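4.2 Fee structures in small practices

Of the 297 offices that returned the survey, most still charged a percentage of construction cost. Baumgartner, a two-partner firm in Lelinwood, moved to hourly billing in April and kept time sheets for every drawing set. Its largest job of the period, the Plillent workshops, took 1,852 staff hours against a budget of 2,000. 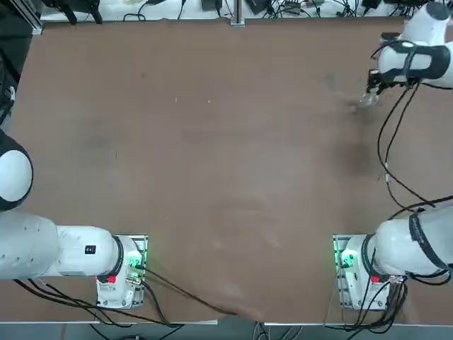

Figure 2. Two white robot arms mounted at a brown tabletop, seen from above.

Hours spent on permit revisions were logged apart from design hours -- a practice Ní Chonaill also found at Grirkine. Firms that did this were more likely to bill for changes the client asked for after the permit set was filed.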